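Household tidying

Household tidying is the practice of returning objects to the places where they are supposed to live, or, where no such place exists, of moving them somewhere less annoying. It is usually distinguished from cleaning, which deals with dirt, and from decluttering, which deals with regret. The three are often carried out in the wrong order.

Terms

In everyday British speech "tidying", "tidying up" and "having a tidy" mean much the same, although the last suggests that the person will stop at the first cup of tea. A "quick tidy" is one done before visitors. Regional words survive in places. In Gavdale a surface that attracts post, keys and batteries of unknown charge is called a balk, and to "clear the balk" is to move all of it to a different balk.

History

Tidying needs possessions, and for much of history most households had too few to make a proper mess. Inventories of farmhouses in the Gavdale parishes commonly list a table, a bench, bedding and a chest, and a room with one chest in it is difficult to untidy. The trouble seems to have begun with drawers.

Printed advice followed. The anonymous Stornlow Housekeeper, a manual of 382 pages, gives 21 of them to the linen cupboard and a single paragraph to children. Its author recommends that every article be put back "upon the instant of its ceasing to be wanted", a rule that later writers have repeated at greater length and for more money. A shortened edition of 358 pages left out the paragraph on children.

Methods

Most published methods fall into two groups. Tidying by place takes one room, shelf or corner at a time and finishes it before moving on. Tidying by kind gathers everything of one sort from the whole house, puts it in a heap and deals with the heap. Supporters of the second approach say that it shows people how much they own. Critics point out that it also leaves a heap, and that bedtime arrives regardless.
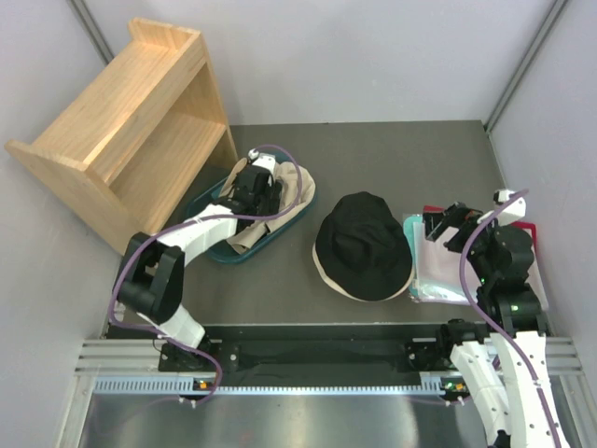
Storage is the part of the subject on which the most has been written and the most spent. Writers generally divide it into closed storage, such as cupboards and lidded boxes, and open storage, where the contents remain on view and are expected to behave. Lihua Yu, whose book The Second Shelf is the usual starting point, holds that open storage should be reserved for things in daily use, and that soft goods ought to be folded before they go near it. In practice an oval, shallow basket beside a light wooden shelf unit is quite enough to take a crumpled beige cloth, spilling up over the rim or otherwise, and many households regard the matter as closed at that point. Yu calls this "containment without order" and gives it a disapproving chapter.

The floor is not usually counted as storage, except by those who use it.

The chair

A bedroom chair that holds clothes too worn for the wardrobe and too clean for the wash is found in a great many homes. It has no agreed name. Sihan Zhong's essay "Neither Dirty Nor Put Away" treats it as a perfectly sound third category and argues that furniture makers should stop pretending it is for sitting on. The Balten clothes stand was sold for the same job and found few buyers, possibly on account of costing more than a chair.

Disputes

Tidying is a frequent cause of argument between people who share a home. Deming Han's study of 104 shared households in Stornlow found that the commonest complaint concerned things having been put away by someone else, and therefore lost. Complaints about things having been left out came second. Fengying Ye and Lanying Ye, in a joint reply, suggested that both complaints were often made by the same person about the same pair of scissors.

Han has since accepted this in part, but maintains that the scissors were a special case.

In popular culture

The radio comedy Jadoon ran for one series and was set entirely in a cupboard under the stairs. Its final episode, broadcast in November, concerned the search for a bicycle pump. The pump is never found.

See also

Airing cupboard
Drawer, miscellaneous
Spring cleaning
Things on the stairs waiting to go up

Page last edited 12/04/2022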